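Gallery night at the old cannery, finally
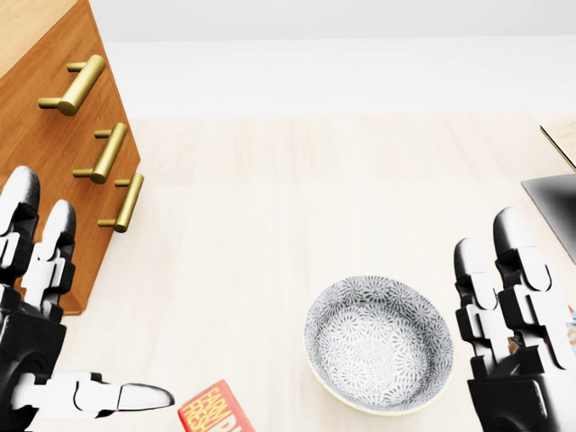

A bowl on a pale wood tabletop.

1/17/23

OK so I have been meaning to write this up and keep not doing it. Laundry, work, a cold that would not quit. Typing fast before I have to go get the kid.

Went to the open studios at the old cannery buildings down by the rail spur. You know the ones if you live here. Brick, long, green doors. For years I only knew it as the place you cut behind to skip the light. Now there are 53 studios in there. Fifty-three! I thought it was maybe a dozen potters and a guy who fixes guitars.

Parked in the wrong lot, of course. The good lot is off the back street and the sign for it faces the wrong way, so you see it only after you've passed it. Walked in through the loading side with cold feet and no map. Aaliyah Fraser was already inside texting me things like "left at the stairs" and there were four sets of stairs.

First stop was Kaewsai, the noodle counter by the middle doors, because I hadn't eaten since breakfast. Get the broth with the fried shallots. It comes in a paper cup with a lid that doesn't fit and you will spill some on your sleeve. I did. Worth it. They ran out of the shallots a little after seven so go early.

Then upstairs. Second floor is mostly painters and print people. Sunita Begay had her door open and was pulling prints the whole time, big blocky ones of grain elevators, blue and a sort of rust color. She let people ink one themselves. I got mine too heavy on one side and she said leave it, so I left it, and now it's on my fridge under a pizza magnet. I asked how long a block takes her to cut and she said November. Just that. The one on the table had taken her all of November.

Also up there — Bavumora, which is two women and a loom the size of my car. I don't know the first thing about weaving. Stood there for a good ten minutes anyway. There's a pedal part and a throwing part and the throwing part makes a very good clack. Scarves started at a price I am not going to pay for a scarf but I touched all of them.

The hallway itself is skinny and by eight it was packed shoulder to shoulder. Somebody's stroller got stuck in the turn by the restrooms and the whole line just backed up, everybody very polite about it. If you have a stroller use the freight elevator, it's on the north end, you have to ask for the key at the desk.

Downstairs again for the music. Clem Trevaskis was playing accordian in the big room with the concrete floor. Sound bounces all over the place in there. Slow songs were better than the fast ones, the fast ones turned to soup. He did one waltz that got a few older couples up and dancing in their coats and I got a little teary, which I blame on the cold medicine.

I talked to Maj-Britt Halvorsen at the front desk on my way around the second time. She rents out the spaces and has the whole history in her head. The place packed peas, then pears, then sat empty. The first studios went in around the year 2000, and the heat didn't work right for a long while after that. She said they can get up to 470 people through on a good night and this felt like one. There's a waiting list for the small studios now. I asked how much they go for. I do not need a studio. I don't make anything. I asked anyway.

What I bought: the print (ok that was free), a jar of plum jam, a card with a heron on it for my mom. What I should of bought: a little brown mug from the end stall that was gone when I went back. Still thinking about that mug.

Things to know if you go. Some of the sellers are cash only and the nearest machine is across the tracks. Wear shoes you can stand in. The third floor is closed off until they fix the railing so don't bother hunting for the stairs. Restroom line is shorter downstairs. Dogs seemed to be fine, I saw plenty, one in boots.

Next one is in the spring, they didn't have a date on the flyer yet. Aaliyah wants to go right when doors open so we can see the bookbinder, who we missed completely because she packed up early. I'm in. Parking in the back lot this time

Ok pickup line, gotta run. Will put up the jam toast verdict later this week.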